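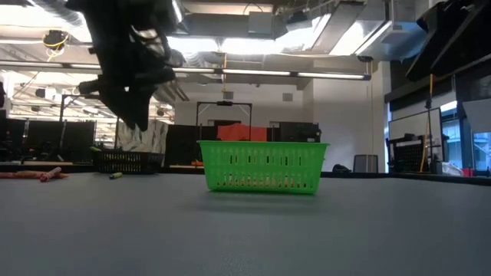
地方传说是怎样被记录和保存的

小读者知识栏目 2019年11月

什么是传说

传说是一种口头流传的叙事。讲述的人通常把它当作真事，或者至少当作可能发生过的事来讲。它一般有具体的地点，例如某座桥、某口井、某个山洞，有时还有具体的年代和人名。

研究者把口头叙事大致分为三类。

神话：讲世界、人类或某种自然现象的来源，时间在很久以前，多与信仰有关。
传说：讲某个地方或某个人物的事，时间离现在较近，地点可以在地图上找到。
民间故事：讲述者和听众都知道是虚构的，地点不明确，常以“从前”开头。

三类之间的界线并不总是清楚。同一段情节，在甲地可能是传说，在乙地可能是民间故事。判断时要看讲述者怎样对待它，单看情节不够。

一个例子：矿井里的敲击声

在英国威尔士和康沃尔的一些老矿区，流传着矿井小矮人的传说。矿工说，井下有时会听见敲打岩石的声音，那是小矮人在干活。有的讲法认为，顺着声音挖可以找到好矿；有的讲法认为，声音是塌方之前的警告。

从物理上看，井下的岩层受到压力会产生裂缝，支撑坑道的木料受压会变形，两者都会发出响声。水滴落在岩石上也有声音，在狭窄的坑道里经过反射，方向很难分辨。这些可以说明声音的来源，但不能说明为什么人们要把声音讲成小矮人。后一个问题属于民俗学。

民俗学家注意到，这类传说里常常附带规矩：不要在井下吹口哨，吃饭时留一小块面饼。规矩和故事一起传下来，新来的矿工听了故事，也就记住了规矩。所以记录传说时，相关的习惯也要一起记录。

采录是什么

把口头讲述变成可以保存的资料，这项工作叫采录。负责采录的人叫采录员，讲故事的人叫讲述人。

采录分为下面几个步骤。

第一步，准备。采录员先查地图、旧报纸和以前的记录，了解当地有哪些地名，已经有哪些讲法。地名很重要。如果一块田叫“小人田”，很可能有一段与它有关的叙事。

第二步，取得同意。采录员向讲述人说明录音的用途、保存的地点以及谁可以听到。讲述人可以要求不公开姓名，也可以中途停止。讲述人是儿童时，还要得到家长或监护人的同意。

第三步，录音。录音机放在讲述人和采录员之间，尽量远离窗户和冰箱。开始录音后，采录员先报出地点、双方姓名和录音编号，再请讲述人开始讲。

第四步，提问。采录员等讲述人讲完一段再问。问题要开放，例如“后来怎么样”“您是听谁讲的”。“那个小矮人是不是戴红帽子”是不合格的问题，它把答案放进了讲述人的嘴里。

第五步，记录背景。录音里听不到的内容写在笔记本上，包括讲述的场合、在场的人、讲述人的手势，以及听众在什么地方笑了。

威尔士的采录员埃姆里斯·格温（Emrys Gwynne）在培训讲义中写过一条要求：“讲述人停下来的时候，不要马上说话。”停顿之后，讲述人常常会补充一段原来没打算讲的内容。

转写的规则

录音要转写成文字，才方便检索。转写指的是把听到的话逐字写下来，不改写，不润色。

讲述人说错了又改口，两次都要写。
讲述人用了方言词，按原音写，在后面用括号注明意思。
听不清的地方写“（听不清）”，不能猜。
较长的停顿写“（停顿）”，笑声写“（笑）”。
采录员说的话也要写，并与讲述人的话分行。

转写很花时间。讲得快、方言多或者几个人同时说话的录音，要反复听多遍。转写完成后，由另一个人对照录音校对一次。

异文

同一个传说由不同的人讲出来，细节会有差别。每一种讲法叫做一个异文。

下面是同一个洞穴传说的三个异文，由库尔库拉（Kurkura）村的讲述人提供。

异文一，讲述人休·卢埃林（Huw Llewellyn）：一个牧羊人在洞口避雨，听见里面有人唱歌。他走进去坐了一会儿，出来时发现羊群已经不在，村里的人他一个也不认识。

异文二，讲述人耶斯廷·盖普（Iestyn Gape）：一个牧羊人追一只羊进了洞，洞里的小人请他吃面包。他没有吃，所以平安回到了家。

异文三，讲述人德丽塔·霍季奇（Drita Hodžić），她小时候从邻居那里听来：一个女孩进洞找羊，小人请她帮忙补一只鞋。她补好了，得到一枚金币，第二天金币变成了树叶。

三个异文里都有洞穴、羊和进洞的人。主人公、小人的要求和结局不同。研究者把相同和不同的部分列成表格，再比较讲述人的年龄、居住地和故事来源，就可以推测讲法是沿着什么路线传播的。

异文没有对错之分。采录员不能把三种讲法合并成一个“完整版”。合并以后的文本没有任何人讲过，不能作为研究资料。

母题和类型

比较异文时需要两个术语。

母题是叙事中可以单独辨认的小单元，例如“金币变成树叶”“洞中片刻，外面多年”“不能吃另一个世界的食物”。母题可以出现在许多不同的叙事里。

类型是由若干母题按照一定次序组成的完整情节。国际上有一套通用的民间故事编号，小红帽是333号，灰姑娘是510A号。有了编号，使用不同语言的研究者可以确认彼此谈的是同一类故事。

“洞中片刻，外面多年”这个母题分布很广。中国有樵夫在山中看人下棋的传说，棋没有下完，斧柄已经烂了。爱尔兰和日本也有类似的叙事。情节相似不等于一方抄了另一方，可能是传播的结果，也可能是各地独立产生的。要判断属于哪一种，需要看相似的细节有多少，以及两地之间有没有人员往来的证据。

档案怎样编号

采录回来的资料存放在民俗档案室。萨利克（Sallik）档案室是一个规模较小的档案室，收有468份录音，全部与山地和矿区有关。每份录音有一张登记卡，卡上有5个必填项目：

一、编号
二、采录地点
三、讲述人
四、采录员
五、内容提要

内容提要不超过300字，只写情节，不写评价。“这个故事很有趣”不能写进提要。

档案员拉斐尔·加亚尔（Raphaël Gaillard）负责核对登记卡。他最常退回的是地点一栏写得太笼统的卡片。只写“山里”不合格，应写到村，最好写到具体的田块、山坡或道路。

旧磁带需要转成数字文件。磁带上的磁性材料会随时间老化，播放时可能脱落，所以转录之前要先检查带面。数字文件使用不压缩的格式，保存两份以上，放在不同的建筑物里。原来的磁带也不丢弃。

传说可以当作历史证据吗

可以部分使用，但要核对。传说里的地名、工具名称和劳动习惯往往比较可靠，年代和数字往往不可靠。讲述人说“1000年前”，多数情况下的意思是“很久以前”。

核对时使用的材料有教堂或村庄的登记簿、旧地图、矿山账本和考古报告。如果传说讲某处有一座沉没的村庄，旧地图上那里也确实标有房屋，就值得进一步调查。如果查不到，也应当把“查不到”写进记录，供以后的人参考。

有些传说是近代才编出来的，例如旅馆为了吸引游客写在菜单上的故事。这类叙事同样可以采录，登记时注明最早出现的时间和地点。它被当地人接受以后继续口头流传，也会产生异文。

自己动手采录

你可以在家里做一次小规模的采录。需要的物品：一个能录音的设备，一个笔记本，一支铅笔。

1. 选一位愿意讲述的长辈，说明你要做什么，问清楚可不可以录音。
2. 选一个与地点有关的问题，例如：“我们这里的河有没有什么说法？”
3. 录音开始时报出地点和双方姓名。
4. 对方讲的时候不打断。
5. 讲完以后问：“您是从谁那里听来的？当时您多大？”
6. 当天完成登记卡，格式参照上面的五个项目。
7. 从录音中选一小段，按转写规则逐字写下来。
8. 再找一个人问同一个问题，比较两个异文。

如果传说的地点是矿洞、水井、悬崖或废弃的房屋，不要自己去看，可以在地图上标出位置。

词语表

采录：把口头讲述录下来并登记。
讲述人：提供口头叙事的人。
异文：同一叙事的不同讲法。
母题：叙事中可以单独辨认的小单元。
类型：由若干母题组成的完整情节。
转写：把录音逐字写成文字。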